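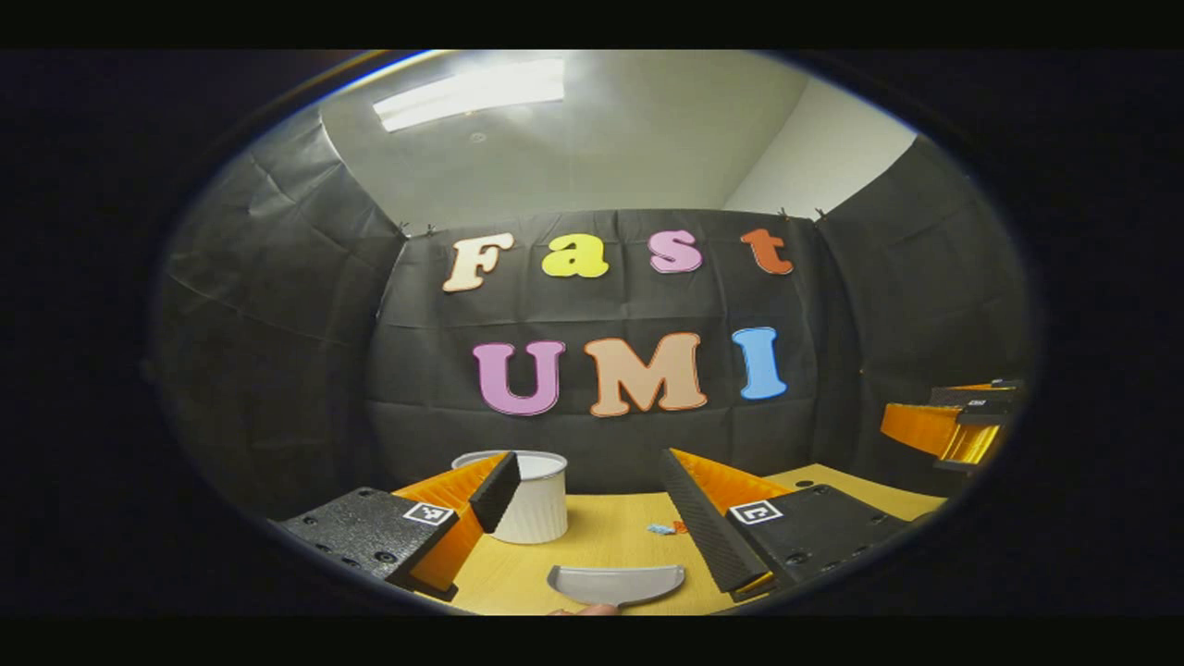 Gallery: Pose tracking and replay tools at the Ulitz bench

The black cloth backdrop with the "Fast UMI" letters, as the left and right fingers see it, with the white ribbed container standing on the table between them.

Our software group works on the code that turns hand-guided gripper recordings into arm motions. Mio Yoshida maintains the tracking side; the planner is a separate package called Grultitz.

Notes on the bench view

Markers: each finger mount carries a square black-and-white tag. The reader estimates the opening width from the pair and writes it next to the pose. If one tag drops out for more than 40 frames, the recording is flagged.

Lens: the view is strongly curved, so calibration runs first. We keep the round image as it is for training and only flatten it for marker detection.

Small items: the blue and orange scraps on the tabletop are tiny next to the white container - useful when checking how far we can shrink the input.

Current set: 2,806 recordings, 989 of them replayed in the planner.

Recent items
Grultitz 65: planner release notes
Tag dropout and how we log it
Oakley calibration script
Firance viewer: keyboard shortcuts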